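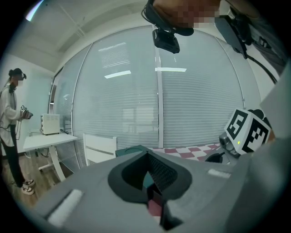
Should a robot learn from the mistakes of its teacher?

It should, if the teacher also repairs the mistake inside the same recording. A mistake that is simply left there, with nothing after it, teaches the robot very little and can make it worse.

That is the short form of a result which came out of a laboratory in Molstead this spring, and which has since been argued over by people who collect training data for robots in other places. The long form takes more time, and I went there twice to understand it.

The laboratory works with hand-held grippers. A person takes the tool in the hand and does an ordinary job with it: puts a cup on a shelf, closes a drawer, folds a cloth. The tool records its own position and what its camera sees. Later a computer studies many such recordings and learns a policy, the name for the rule that tells a robot arm what to do at each moment. The arm itself is not needed on the day of the recording. In Molstead it does not even stand in the same town. It is in Grerklow, at a partner institute, and the recordings travel to it over the network.

For years the first step after recording was cleaning. Someone sat down and watched everything. If the person dropped the cup, the recording was thrown away. If the person reached for the handle, missed it and reached again, the recording was also thrown away, or the miss was cut out with great care so that only the good reach remained. The engineer who did most of this work in Molstead told me she had become very fast at it and that she disliked every hour.

"You look at somebody being clever with their hands, and your job is to remove the clever part," she said.

By the clever part she meant the repair. When a lid sits crooked on a jar, a person feels it, lifts a little, turns back and tries again. It takes a moment and most people don't remember doing it. In the cleaned data this moment does not exist. Every lid goes on straight at the first try. The robot that learns from such data has never seen a crooked lid, and when it makes one, as it surely will, it has no idea what comes next. Very often it pushes down harder.

Share this article: 214 shares

The project is called Mạch. The name was chosen by a student and the group kept it, with the dot under the letter, which some of their software does not print correctly.

Mạch began in April with a plain question about waste. The group had thrown away so many recordings that the budget for paying demonstrators was almost finished, and they wanted to know if something in the rejected pile could be saved. They recruited 11 people who had never held the gripper before. They prepared 11 tasks. The two numbers are the same by accident, and the project leader is a little tired of explaining that it was not one task per person. All of them did all the tasks, many times, and together they produced more than 60 hours of material.

Then the group divided the material into three sets. The first was cleaned in the old way. The second was left exactly as it came, with good reaches, bad reaches, dropped things and pauses where somebody scratched their neck. The third set is the interesting one. In it a mistake was kept only when the same person corrected it before the recording ended. If the cup fell and was picked up and placed, it stayed. If the cup fell and the person stopped, it was removed.

A policy was trained on each set, with the same amount of data every time, and all of them were sent to the arm in Grerklow.

The arm that had learned from the third set finished more of its attempts than the other two. The difference was largest in tasks where parts must fit into each other, such as lids and plugs, and in tasks with cloth. In three of the tasks there was no difference that the group was willing to defend. These were the easy ones, where an object is lifted from one place and put down in another, and where the arm did not make many mistakes under any training.

The uncleaned set gave the worst arm. It had learned to try again, but it had also learned to hesitate and to give up. On one task it brought a plug close to the socket, stopped there and stayed there until the time was over. The people in Grerklow sent this video to Molstead without any comment.

How does one know that a correction has happened? This was the hardest part of the method, and I think it is more important than the comparison which received the attention. At first the engineer marked the corrections by hand, and that was even slower than cleaning. So the group looked for a sign in the movement of the tool itself.

The grippers used in Molstead come from a small company called Stirker. Each carries a cube with black-and-white patterns printed on its faces, so that cameras in other positions can find the tool and calculate how it is turned. Because of this the path of the hand is known well, and a repair has a shape in that path. The hand goes forward, slows down, goes back a short distance along nearly the same line, turns slightly, and goes forward again. The group wrote a small program that looks for this shape. It finds most of the repairs. It also finds things that are not repairs, for example a person who pulls back to look at the table from another side.

To separate the two cases they use the view from the head. The person working with the tool wears a strap with a small camera that points down toward the hands, and when the tool goes back, the program checks if the object has moved or changed its angle during the forward motion. If the object is where it was before, the person was probably only looking. If it has moved, something went wrong and is being put right.

"Probably" is a word the project leader used often. He is careful about the method, more careful than some of the people who have repeated his result. He told me that the program was adjusted on the same kind of tasks on which it was later used, and that he cannot say what it will do in a kitchen with bad light, or in the hands of somebody very experienced, who may correct a mistake so smoothly that the path shows no backward step at all.

This last point has been on my mind. The new people in the study gave many repairs, because they were not yet good. As the weeks passed they improved, and their recordings became cleaner without any cleaning. For the old method this was the goal. For Mạch it is almost a problem. The group looked at the recordings of the first days and of the last days separately, and the first days were more useful for the lids and the plugs. They have not published this part and asked me to say that the amount of data behind it is small.

So should one pay beginners, and send them home when they become skilled? The engineer laughed at this, but she did not say it was a bad idea. Another way is to make the work harder on purpose. In Molstead they now sometimes start a task in an ugly position: the lid is already crooked, the cloth is already half fallen from the table edge. The demonstrator begins in the middle of the trouble and comes out of it. It gives the robot the repair without waiting for an accident. The demonstrators say these sessions are more tiring, and also that the time passes more quickly.

I was allowed to try one myself. The gripper is wider than I expected from the videos, and for the first minutes I held my elbow too high and felt it in the shoulder. My task was a plug. I missed the socket, went back, turned the tool, missed again on the other side, went back, and got it in. I was ready to apologize. The person who was supervising looked at the curve on the monitor and saved the recording under "keep."

Not everyone is convinced. A researcher at another institute, who read the report but did not want to be quoted by name, thinks the effect may come from variety and not from repair. The recordings in the third set show the objects in more positions, because things were pushed and dropped, and a robot trained on more positions is usually a better robot. It is a fair objection. The group has planned a test in which the variety is the same in all sets, with extra clean recordings that start from the strange positions but contain no mistake. The arm in Grerklow is occupied with other work until then, and the test waits for it.

Stirker has already asked for the program that finds the backward step. The company would like to run it on the tool during the work, so that the person knows immediately if a recording will be kept. The group is not sure about this. A demonstrator who sees that mistakes are welcome could begin to make them for show, and a false mistake has a different path. The engineer can recognize one after a few seconds. The hand goes back before it has touched anything.

For now the demonstrators in Molstead are told only to do the task, and if something goes wrong, to continue until it is right. It is written on a sheet near the door of the recording room. The old sheet, which told them to stop and start again after every error, is still in the drawer under it.

Published July 23, 2025

11 comments

Search this site Enter a keyword Go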